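Cable Recovery and Sorting, Brultley Site
Progress report to the Korodard Fund
Prepared by Marloes Dierckx, project lead
2018-12-01

Status

The work is on schedule for sorting and behind schedule for testing. Spending is within the approved budget. One change to the storage method is requested under Next period.

Background

The grant covers the recovery of charging cables that came back with returned loan equipment and were stored unsorted in the Brultley storeroom. At the start the cables were in mixed crates, with no record of connector type, length or condition. Staff who needed a cable generally ordered a new one. The agreed outputs are a sorted stock, a simple inventory and a written method that the Koubek site can follow without further training.

Work done in this period

Sorting started in March, after the tables had been moved into the hall. Aušra Mets runs the sorting and Baltazar Cervantes runs the testing. Shengli Cheng keeps the inventory. Wiesława Zalewska joined for the second half of the period and wrote the first draft of the method.

A total of 1421 cables have been taken out of the crates and separated. Of these, 459 have been tested and entered in the inventory as fit for use. The rest are waiting for a test or have been set aside with visible damage: split jackets, bent plugs, exposed shielding. Damaged cables are not repaired. They are held in a closed crate until the recycling contractor collects them.

The original estimate of stock was about 2000 cables. The crates still closed are smaller than those already opened, and we now expect the final number to be somewhat lower. The estimate will be corrected once the last crate has been weighed.

Tangling remains the main cost in labor. Cables stored loose for a long time form knots that have to be opened by hand, and pulling on them damages the strain relief behind the plug. The first approach was to free one cable at a time from the pile. It was slow, and the pile tightened as cables were drawn out of it. The present approach is to lift a whole bundle, hold it with the plugs together at the top and let the loops hang, then work single strands out from below. Mixed colors stay together at this step and are divided later by connector.

Method as now in use

1. Clear the table and set out one storage box for the batch. Use the boxes with lids. Open trays were tried and the cables slid over the sides when the trays were carried.

2. Lift a bundle from the crate with both hands and put it on the table. Do not shake it.

3. Gather the plugs in one hand and hold the bundle upright. With the other hand, find a strand that hangs free and follow it up to its plug. The bundles are usually mixed, with light blue, black and white cables looped through each other, and a black strand is often the easiest to follow against the white tabletop.

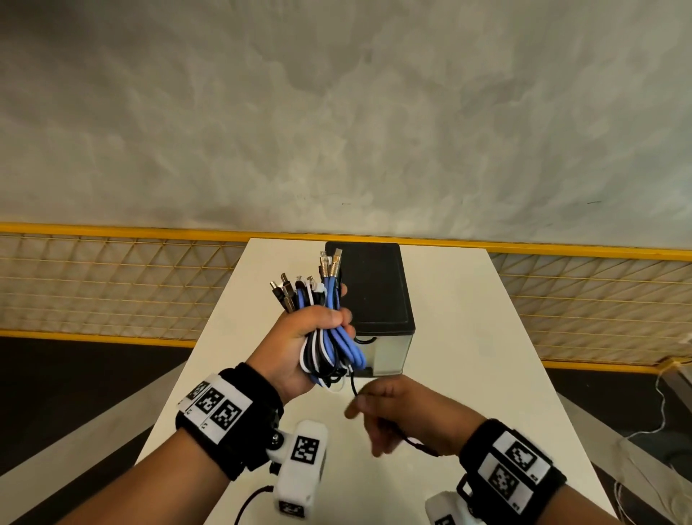

4. Draw the strand out downward without force. If it catches, let go and take another.

5. Coil the freed cable loosely and close it with a paper band. Wire ties are no longer used, as they marked the softer jackets.

6. Check both plugs by eye. Bent or discolored plugs go to the damaged crate.

7. Place the coil in the box, close the lid and write the batch number on the label.

Problems

The tester supplied by Ditis gave unstable readings on longer cables. Ditis has replaced the unit, and results taken with the first one have been discarded. This is the reason for the delay in testing. Retesting has priority over new batches.

Labels did not hold well on the lids. They are now placed on the short side of the box, where they can also be read when boxes are stacked.

The method draft was tried by 3 people who had not sorted before. All of them followed steps 1 to 4 without help. Step 6 caused questions, mainly on how much discoloring is acceptable – a sheet with sample plugs will be added.

Next period

Testing of the sorted stock will continue, with Baltazar Cervantes assigned to it full time. The remaining crates will be opened once the retests are complete. Shengli Cheng will send the inventory file to Koubek together with the second draft of the method.

We request approval to move the unspent part of the travel line to storage boxes and shelf dividers. The total budget does not change. A price list from the supplier is attached to the financial sheet.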